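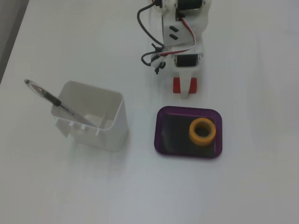
grirnov_skeptic
Every year I get told the machines are ready to clear my kitchen counter, and every year I go look and come away with the same opinion. My sister's repair shop has a bench drawer with 366 kinds of junk in it and I would pay good money to have it sorted. What I get to look at is one roll of yellow tape in a purple tray and a pen in a white container, with a whole table of bare white space around them. My bench has never been that clean. Call me when there's a coffee ring and a pile of receipts.

nomvula_n
Posted 17/04/2019
You have to start with something, though. Toddlers start with blocks. I wouldn't hand a kid your junk drawer either.

grirnov_skeptic
A toddler doesn't cost what these cost, and it learns the drawer by itself whether you want it to or not.

Carys G
I'm between you two. Gripping is harder than people think. Look at this one:
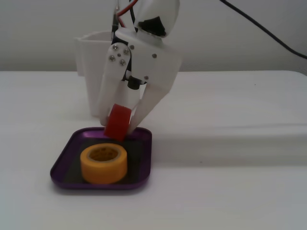

Red piece held between the fingertips, tape still in the tray.

Round things roll. I packed parts at Mabuza for 5 years and we had people who couldn't pick up a washer with gloves on. So a clean pinch like that gets some credit from me. Would I let it near my glassware? No.

flokeo77
Credit for what? One pinch. Show me 1,000 in a row with the lights changed and somebody bumping the table. We had a sales guy in last August who said his machine would do our bin sorting. I asked for the miss rate and he talked about the future for ten minutes.

Carys G
I said some credit. I didn't say buy one.

grirnov_skeptic
flokeo77 has it. The miss rate is the whole question for a shop. If I have to stand there and watch it, I could have put the tape away myself and gone to lunch.
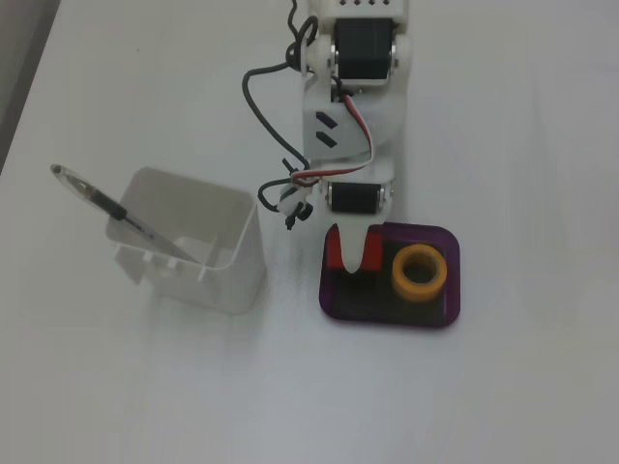

And before anybody brings up dishwashers again, a dishwasher is a box that sprays water. I still load it and I still unload it. The loading is the chore.

radka_o
Disagree on dishwashers, mine saves me an hour a night. Five people in this house. But yes, I'd want to see wet plates and forks before I believed any of the rest of it.

nomvula_n
So what would change your mind, grirnov? Pick a number.

grirnov_skeptic
196 screws, mixed sizes, dumped on my bench as it is. Sorted by closing time with me in the other room. I'll buy the pizza.

flokeo77
Make it washers too and I'll chip in.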